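About Dunura

Dunura started with two borrowed desks and a question that Benjie Ambrosio kept bringing to lunch: if a child learns to set a table by watching and trying, how many tries would a robot hand need? We still don't have the final answer, but we have grown very fond of looking for it.

What we do all day is gather examples. One of us guides the hand through a small household job, start to finish, and every motion is saved so that a learning system can study it later. A good session gives us 30 examples, and a new job needs 200 before we begin training on it.

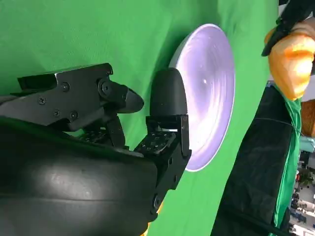
We care a great deal about variety – the same job done the same way every time teaches very little. So we turn things, swap them, move them a few inches over, and let different people take a turn at the controls. Slow tries stay in. Clumsy ones do too, with a note, and Pacita Mercado reads every note on Thursday with a large pot of tea beside her.

Most of our jobs come from the kitchen and the dining table, and toy food has become a regular part of our working life (we never thought we would have opinions on toy corn, but we do).

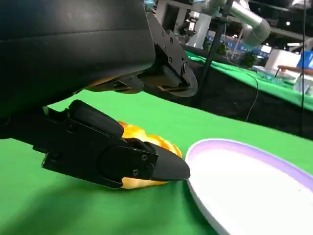
Ariel Tiongson would add that the notes matter as much as the motions, and that anyone joining us should expect to write plenty of them in the first month.

If that sounds like your kind of work, please write to us or stop by. We are always glad to show people in, and the door is open from 10 in the morning.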